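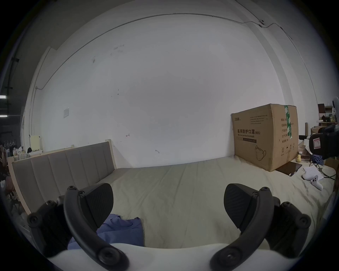

1. Background

This report looks at how first-year students sleep in shared housing and what keeps them up. It was written for the second-term research methods course. The housing we studied is Briggs, a residence on the north side of campus, and a smaller annex called Brarau that takes the overflow when Briggs is full. Both buildings went up in the same decade, but Brarau sits next to the delivery road and Briggs does not.

The original plan was to compare three buildings. The third one was closed for pipe work in October, so we dropped it and changed the question. The new question was whether students in the building by the road sleep less than students in the other one, and whether they blame the road for it.

2. Method

We asked for people to keep a sleep diary for two weeks. Posters went up in the laundry rooms and by the mailboxes. In the end 66 students signed up and 28 of them were from Brarau. Each person wrote down when they turned the light off, when they thought they fell asleep, when they woke up, and anything that woke them during the night. They filled it in before breakfast on a paper sheet. We first tried a form in Vostari, the survey tool the department uses, but in the trial run people filled in several nights at once from memory, so we went back to paper.

Naps were left out. We argued about this and still don't fully agree. Two people in the group think it makes the totals too low for anyone with an early class.

After the diaries came in we typed everything into one sheet. There were 665 usable nights. A night was thrown out if the wake time was missing or if the person slept somewhere else.

3. Results

Students in Brarau went to bed later, but they also got up later, and the total time asleep was close to the same in both buildings. The difference was smaller than we expected and we would not claim much from it.

The reasons for waking up were more useful. In Brarau the most common one was trucks, mostly between 5 and 6 in the morning. In Briggs it was a roommate coming in or a phone alarm that belonged to the roommate. Heat came second in both buildings. Several people wrote that the radiator could not be turned down and that they slept with the window open, and in Brarau that let the truck noise in.

Noise from the hallway came up less than we had guessed. Most of it was on the ground floor near the vending machines.

Bedtime mattered more than the building did. People who turned the light off at nearly the same time each night reported fewer wakings. We can't say which one causes the other.

4. Problems with the study

Everyone chose to take part, and people who sleep badly may be more likely to sign up for a sleep study. Falling asleep is also hard to time yourself. A few sheets had the same number written down every night, which looks like guessing, but we had no rule for removing them and left them in.

We did not ask about coffee. That was a mistake and it was pointed out to us at the midterm review.

5. Suggestions for housing

Deliveries to Brarau could start after 7. Radiator valves in both buildings should be checked before the heating comes on. When roommates are matched, the form should ask what time each person gets up as well as what time they go to bed. The current form only asks about bedtime.

6. Materials

The blank diary sheet and the typed data are in the course folder under Esolach, which was our group name.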